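**Subject: Re: [small-inns] Room blocks, release dates and the leftover rooms**
Date: 27 July 2005

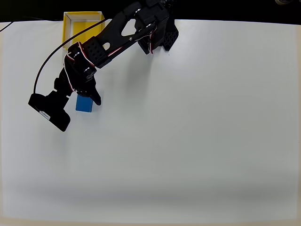 *Robot arm and blue block on a white tabletop*

Replying to the question from the inn in Notham about wedding blocks. I have left most of the original message in, as the digest readers may not have seen it.

> We are a small place in Notham and have mostly taken single bookings until now. This summer we have had several requests from couples who want us to hold rooms for their guests. We said yes to the first two without writing much down. On the first one the guests booked fewer than half of the rooms and we were left with the rest on a weekend when we had already turned people away. The bride's family feels they owe us nothing, and looking at the letter we sent them, they may be right.
>
> Questions for the list:
>
> How far ahead do you release the unsold rooms? Do you take a deposit on the block, or only on each room as the guests call in? Who is responsible for the rooms nobody takes? And does anybody have wording they are willing to share? Our letter was two paragraphs and one of them was about parking.
>
> We also have trouble with guests who do not mention the wedding when they call. They book at the regular rate, then find out at breakfast that their cousin paid less, and want it changed at checkout.
>
> Any help is welcome. We have another one coming up and would like to get the letter right this time.

We run the Havus, just outside Golton. It has 53 rooms, so we are larger than most of you, but we went through the same thing when we started taking groups and what we do now would work for a place of any size.

**Release date**

Ours is 60 days before arrival. At that point anything in the block that does not have a name and a card number on it goes back into general sale. We used to do it at one month and it was too late for us. People planning a weekend in Golton have mostly picked a place by then and we were filling the returned rooms at a discount or leaving them empty.

Couples sometimes say this is too early, as their invitations have not gone out. I tell them to put the hotel details on the save-the-date card. Most are sending one anyway. If they still want longer, we will hold the rooms past that date if they guarantee them with their own card. Few take this up, and the ones who do tend to know pretty well who is coming.

We send a reminder two weeks before the release date with a list of who has booked. The list is the useful part. The mother of the bride usually reads it, sees which aunt is missing, and calls her. I would say a good part of our late pickup comes from that one letter.

**Deposit**

We take $60 for each room in the block when the agreement is signed, paid by the couple or whoever is hosting. As guests book their rooms and give us a card, that amount is credited back, room by room. Whatever is left over at the release date we keep.

The first year we had no deposit at all and people asked for far more rooms than they needed. It cost them nothing to ask. When the deposit came in, the size of the average request dropped and the share of rooms used went up. A couple who wanted twenty rooms on the phone often wants twelve by the time the agreement comes back signed. That suits us fine.

You may lose one or two inquiries over it. We lost one to a motel on the highway last spring. I would still do it again.

Check your own state rules on keeping deposits before you copy any of this. We had our lawyer look over the wording once and have left it alone since then.

**Who pays for the empty rooms**

With the release date and the deposit in place, this mostly answers itself. Before the release date, the rooms are held for the group. After it, they are ours to sell again and the couple owes nothing more. The only exception is when they have asked us to hold past the date, and then they pay one night for each room not used.

I would not go after the family in your first case. You can ask, but with nothing in writing it will be a long argument, and they have friends who will also be getting married. Write it off and fix the letter.

**The letter**

Ours fits on one page. I can send the full text off list to anyone who wants it. What it covers:

- Number and type of rooms held, and for which nights
- The group rate, and that tax is added to it
- The release date, written out as a date, not as a number of days
- The deposit and how it is credited back
- Minimum stay, if there is one
- What happens if the event is called off
- Name the block is held under
- Check-in and check-out times, and that early check-in is not promised
- Where to sign, with a line for each person who is responsible

The release date item is the one I feel strongest about. We used to say "so many days prior to arrival" and got into a disagreement over whether that meant the arrival of the first guest or the night of the wedding. Now it is a plain date and there is nothing to count.

On events that are called off, we return the deposit if they tell us before the release date and we keep it after. We have only had that happen twice. In one of those cases we gave it back anyway. It was a sad situation and the rooms sold.

Parking can go on a separate sheet with the directions. Ours has the map on the back.

**Guests who do not mention the wedding**

We have this one all the time and have not cured it. Three things have helped.

First, the desk asks everyone who calls for a summer weekend if they are coming for an event. It takes a few seconds. Callers who are just on vacation do not mind, and some of them ask what is going on in town.

Second, we put the block name on a card taped next to each phone, with the dates and the rate. The cards get changed when a new agreement comes in. Before that the information was in a folder in the back office, and the evening clerk had no reason to go look for it.

Third, if somebody has booked at the regular rate and there is still room in the block, we move them over when they ask, at any point up to check-out. We do not fight about it. The difference is small and the family has already brought us a house full of people. If the block has been released, then the answer is no, and the letter backs us up. We do tell the couple this ahead of time, so they can pass it on.

**Keeping track**

Somebody else on the list asked last month about software for this. We use Magesa for reservations and it handles blocks reasonably well. You set the block up once, pull rooms from it as the names come in, and it will print a list of what is left. It does not release the rooms for you on the date. At least our version does not. We write the release dates on the wall calendar in the office and somebody does it by hand that morning. For two or three weddings a year I would not buy anything. A ruled notebook with one page to a group did the job here for a long time.

One warning if you take bookings through an outside agency or a web site as well. Make sure the rooms in the block are closed out there. We forgot once and sold the same four rooms twice. We ended up sending people over to Notham, so I should say thank you to whoever took them in.

**A few smaller things**

Ask when the ceremony is. If it starts in mid-afternoon, every guest in the party is going to show up before noon wanting to change clothes. We cannot have all the rooms ready, so we offer the small meeting room with a mirror and a rack, and we use the restroom off the lobby. Our latest promised check-in for groups is 5 p.m., but we try to have the grandparents in much sooner than that.

Ask about welcome bags too. They arrive in a pile the day before and somebody has to get them to the right rooms. We hand them out at the desk at no charge, and we charge a small fee if they are to be put in the rooms. Label them by last name, please, not by "Table Four" or "Groom's side," both of which we have had.

Breakfast the morning after is late and then all at once. We keep the kitchen open an extra half hour and put on one more person. It is also when people come by asking to stay another night, so have the rate ready.

Last, try to keep a few rooms out of the block altogether. We never commit the whole house to one group, even when asked. Our regular guests come back every July and I do not want to tell them there is no room. Other guests can also find a full wedding house hard to sleep in - we put the group at one end as far as we can and tell the others at booking that there is a party that weekend. Complaints went down a good deal once we started saying so up front.

If anyone has a different approach to the deposit, I would like to hear it. One inn wrote here a while back that they ask for one full night per room, and I wondered how that goes over with the couples. It seemed high for our area but we may be too cautious.

Write to me off list for the letter. I will send it as plain text, as not everyone here can open attachments.

The front office
Havus, Golton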